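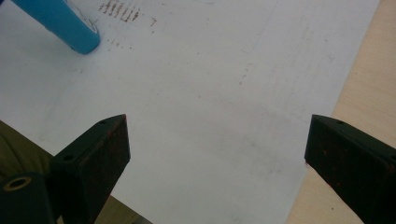

Figure 3. Sheet of paper on a wooden tabletop, with reddish-brown marks near the top.

4 min read · 11 shares · 3 comments

4.2 Who gets thanked

We read the acknowledgements of 174 music memoirs, a task we recommend to people who dislike music. Between them they thank 3,525 people, by our coding. Managers come first, then mothers. Former bandmates tend to arrive late and in alphabetical order, the arrangement least likely to bring on a solicitor.

Ghostwriters fare worse. Eleven books name theirs outright; others mention a "patient friend" who helped with the commas. Michailidis and Rai coded each book separately and fell out mainly over dogs, which Rai counted as family and Michailidis as staff. Dogs were left in as family.

Titles from Groladlow thank more lawyers than those from Illico. Whether this reflects better manners or worse behaviour is taken up in 4.3.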